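Pratley Stone Sealer 2038
Impregnating sealer for polished marble, limestone and travertine

Pratley 2038 is a water-based sealer for indoor stone worktops, sills and vanity tops. It soaks into the pores and leaves no film, so the polish keeps its original sheen. It slows staining from oil, coffee and wine. It does not stop etching – lemon juice, vinegar and descaler will still mark marble.

Technical data
Container: 2 litre
Coverage: 13 square metres per litre on polished stone
Full cure: 79 hours at room temperature
Finish: natural, no colour change
Product code: Trareck 2038-P

Application
Clean the stone and let it dry overnight. Apply a thin, even coat with a lint-free cloth. Wipe off all surplus before it dries. Honed stone may need a second coat.

Choosing a test area
Grey marble with tan and golden-brown veining can take up sealer unevenly. Test a pale patch and a veined patch before treating the whole top.

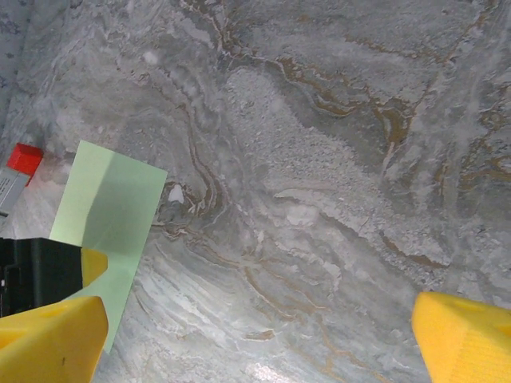
Ordering
Stocked at our Skondville counter. For trade accounts, ask for Florante Sarmiento. Başaran cloths are sold separately.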